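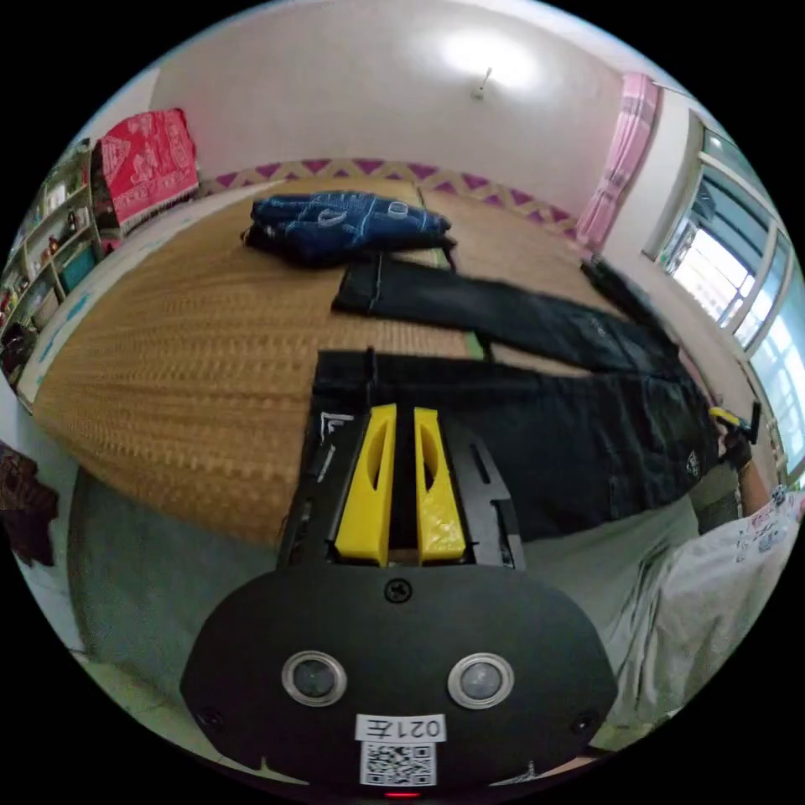
Dark fabric, edge up close

How do I stop dark curtains from fading and getting dusty marks along the edge?

I have dark fabric curtains in a south-facing room in Kinthorpe. I bought them two years ago and the side nearest the glass is already lighter than the rest. The edge also picks up a gray line that comes back a week after I brush it off. The care label says cool wash only. Can I fix the color or only slow it down?

Posted by priltisside_1013

McKinnon
You can't put sun-faded color back without dyeing, and dyeing a full curtain at home usually comes out patchy. What you can do is slow it down. Swap the left and right panels every September so both sides fade evenly, and add a lining if yours don't have one. A separate lining that hooks onto the same tape is cheapest.
For the gray line, vacuum the edge with the soft brush on low, top to bottom. If it comes back that fast, check the window seal – mine was letting in road dust. Wash cold, inside out, with no more than 2 panels in the machine, and hang them damp.

Pinik14
Vinegar. Half a cup in the rinse. Works on my black jeans anyway.

hemline10
I'd skip the vinegar until you know what the fabric is. Test a bit of the hem first and let it dry fully before you judge the color. Also check whether the hem is touching the sill. Mine was 10 mm too long and it wiped up dirt every time I closed them. Taking it up fixed the line.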